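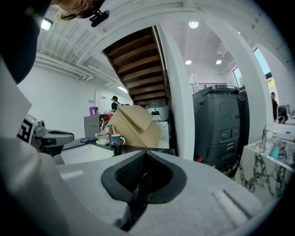
Evening kitchen assistant wanted, Clinthorpe. Part time, start asap, end of April at the latest.

We're a small supper club and catering kitchen called Stirkano. Upstairs from the old chandlery, door on the side lane, green bell. We do suppers in the room here and we also send food out to weddings, wakes, the odd boat launch. Busy from spring on and we are one pair of hands short.

**Hours**

Four evenings a week, 4pm till we're done. Usually done means half ten, later if there's a wedding. Which evenings moves about a bit with bookings, rota goes up 2 weeks ahead and we do stick to it. Swaps fine if you sort it between you and write it on the sheet. In pencil please, pen makes a mess.

No split shifts. No lunches. We tried lunches.

**What you'd be doing**

- veg prep, lots of it. Onions, celeriac, more onions
- plating up with Eze on supper nights
- washing up, everyone does it, including me
- checking deliveries in against the sheet (fish comes at 4 sharp so don't be late on a fish day)
- loading the van for outside jobs, crates are heavy when full
- labelling and dating everything that goes in the fridges. Everything. Even if its going to be used in an hour
- floor at the end of the night

You won't be cooking on the line to begin with. After six months or so, if you want to, we'll talk. Our last assistant went onto sauces and then went off to run her own place up the coast, very proud, very annoyed.

**What we need from you**

Turn up on time. Be able to stand for a whole shift and lift a full crate with a second person. Food hygiene level 2 if you have it, if not we'll pay for the course and you do it in paid hours in your first fortnight.

Experience nice but not needed. School kitchen, care home, your nan's café, all counts. If you've never worked in a kitchen say so, we'd sooner know.

Reasonable English, as the allergen sheets are in English and they matter. If reading is hard work for you, tell us and we'll go through them out loud at the start of the shift. Already do that for one of the team.

Over 18 please, late finishes.

Driving licence would be a bonus. Van's a manual and the clutch is horrible.

**Pay and the rest**

Hourly, paid every 2 weeks straight to your bank. Rate depends on experience, never less than the real living wage, ask me on the phone and I'll tell you the number. Tips pooled and split equally by hours worked, kitchen and floor the same.

Staff supper at half five, sit down, proper plates. Veggie option always, halal if you ask. Holiday pay as normal. Whites and aprons supplied and washed, you bring your own shoes (closed toe, non slip). We'll put something towards the shoes once you've done a month.

Last bus to the estate is the 204, it goes from outside the chapel and we'll let you off in time for it. If a wedding runs over somebody drives you home or we pay for the taxi. Bike can go in the yard.

**About the place**

Six of us at the moment. It's hot in summer, the back window only opens halfway, there's a big fan on order from Ivis and has been for a while. Radio is on. Arguments about the radio are constant. No shouting at people though, I've worked in those kitchens and I won't have one.

Stairs are steep and there's no lift, sorry, it's a listed building and we've asked. If stairs are the only thing stopping you then ring me anyway, there's some prep and office work done from the ground floor unit and we might be able to fit something round it.

**How to apply**

No forms. Drop a note through the door or come by between 2 and 4 in the afternoon and ask for Nneka. Note should have your name, number, which evenings you can't do, and a line or two on what work you've done before. CV if you've got one, doesnt need to be fancy. Please don't come during service.

If it looks like a fit we'll ask you in for a trial shift. It's paid, full rate, even if we don't take you on or you decide you hate us. You'll eat with everyone and go home after pudding's gone out, no need to stay for the floor.

We'll need to see proof of right to work before the first proper shift, and one reference. Teacher, old boss, whoever, not family.

Ad stays up till we've found someone. If it's still on the board, job's still going.

Nneka Adeleke
Stirkano, side lane, Clinthorpe

PS also want someone for Saturday-type pot wash in the summer holidays, 16+, early finish. Same deal, note through the door, put POTS on the front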